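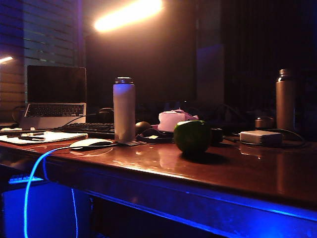 Figure 1. A glossy desktop under warm lamplight, with blue light along the front edge.

Interior Lighting Basics
Handout 4: Glare and light color at the desk
24/02/2023

Read this before the lab. You will need the terms below for the Hollis worksheet.

1. Two kinds of glare

Direct glare comes from a bright source in the field of view, such as a bare lamp or a sunny window. Reflected glare comes from a source bouncing off a surface. The two often appear together, and a fix for one may leave the other as it was.

A matte surface scatters light in many directions. A polished one sends most of its reflected light off at the same angle it came in, so you see a bright patch when your eye is in line with it. In Figure 1 the polish on the wood picks up the warm light from above. Moving your chair can shift the patch, but the desk or the lamp usually has to change too if people work there all day.

2. Measuring

Illuminance is the light arriving at a surface, measured in lux. Luminance is the light leaving a surface toward the eye, measured in candelas per square meter. Glare is a matter of luminance. A desk can have a perfectly good lux reading and still be hard to look at.

For the lab, mark a grid on the desk and take 24 readings with the Toreck meter. Hold the meter flat and keep your own shadow off it. Let the lamps run for 10 minutes before the first reading – some of the older ones in the Trelham room drift while they warm up.

3. Light color

Color temperature is given in kelvins. Lower numbers look warmer (orange) and higher numbers look cooler (blue-white). Strongly colored light, such as the blue in Figure 1, is not described well by a color temperature at all. Name the color instead.

Mixed sources make it harder to judge paint and fabric samples. Check samples under the light they will be used in.

4. Common fixes

Move the lamp to the side of the task.
Add a shade or diffuser.
Tilt the blinds so the slats send daylight up to the ceiling.
Use a matte desk pad.
Dim the lamp and raise the general room light.

Worksheets are marked out of 75. Show units on every reading. Read the Grukon chapter on diffusers before the next class and bring your grid sheet with you.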